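Datora compares two grippers for closing long boxes

The small automation company Datora has started a comparison of two robot grippers at its workshop in Urnoston. The question is a simple one: which of them can close and tape a long cardboard box, the kind used for curtain rails and lamps, without crushing it? The results will decide what the company installs at its customer Skikent, where this work is still done by people.

The first gripper has two wide, flat fingers and was designed at Datora. The second comes from the supplier Kälin and has three fingers with soft pads. Both are mounted on the same type of arm and use the same controller, so that the difference in the results comes from the gripper alone. Before any arm is allowed to move, the team records how a person does the same job, with markers on both wrists. 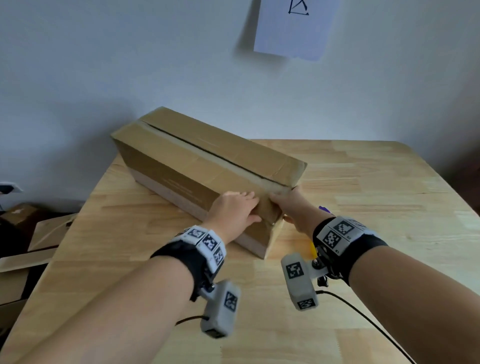
The plan is to make 20 recordings for each box size, and then to let each gripper repeat the task 20 times. According to Asabe Sani, who leads the tests, the holding hand is more difficult to copy than the taping hand. "Everybody looks at the tape," she said. "But the other hand must push with the right force, and it must change this force when the box begins to slide. Our first gripper pushed always the same, and the lid went down in the middle."

In the early runs, the gripper from Kälin was more gentle with the cardboard, but it was also slower. It needed 37 seconds for one box, and in some attempts it let the far end turn away. The flat gripper was faster and kept the box straight, although it left marks on the lid. Sani does not want to name a winner yet. She expects that the final system will use one gripper of each type - the soft one for holding and the flat one for the tool.

The tool itself is the second part of the comparison. Datora wants the arm to use a normal hand dispenser, the same that the packers know, because a special taping head would cost more and would fit only one box size. For a human hand this is easy. The fingers wrap around the purple dispenser close to the edge of the box, while the left hand stays flat on the cardboard with the fingers spread. A gripper with two fingers has much less contact with such a handle, and in the tests the tool turned a little each time the cutter touched the tape.

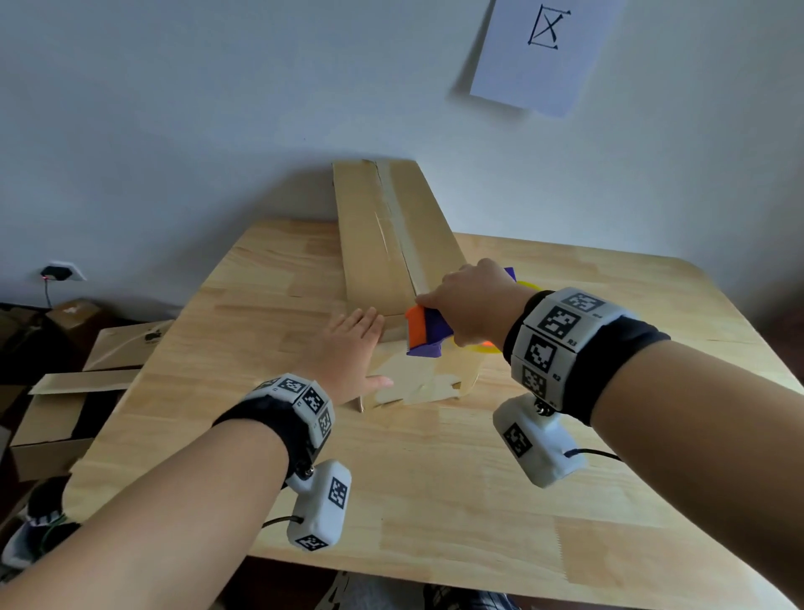

The cameras will be compared after the grippers. At the moment the team is trying one camera above the table and one near the arm's wrist. Clear tape is a known problem for both. On the long box it runs along the center seam and shines a little where the light falls on it, and the creases in it can look to the software like the edge of a flap. Sani's group will try a softer lamp and a lower camera position before changing the software.

Datora plans to bring the chosen pair of grippers to Skikent in September. The packers there will work beside the new station for the first weeks and can stop it at any time.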